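The Hadon laser measure is sold to letting agents who draw their own floor plans.

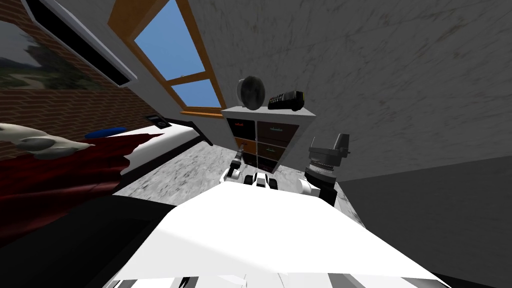
**Tamsin Halvorsen**, lettings inventory clerk

I checked it against a steel tape in 4 rentals. The longest hallway read 127 mm short on the first try — my error, wrong reference edge selected. Reset to the rear edge, it matched the tape.
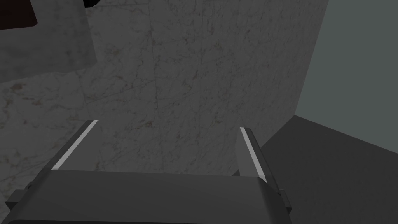 Briseck, July

Area mode works well in square rooms. Bay windows need separate entries, and the memory clears at power-off.

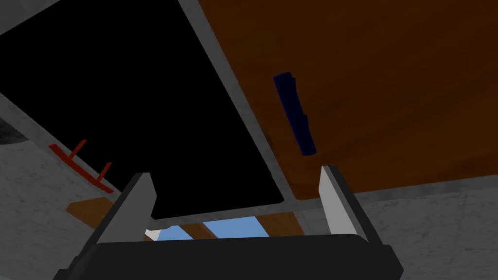 ## Verdict

Good for plain layouts. Export is slow.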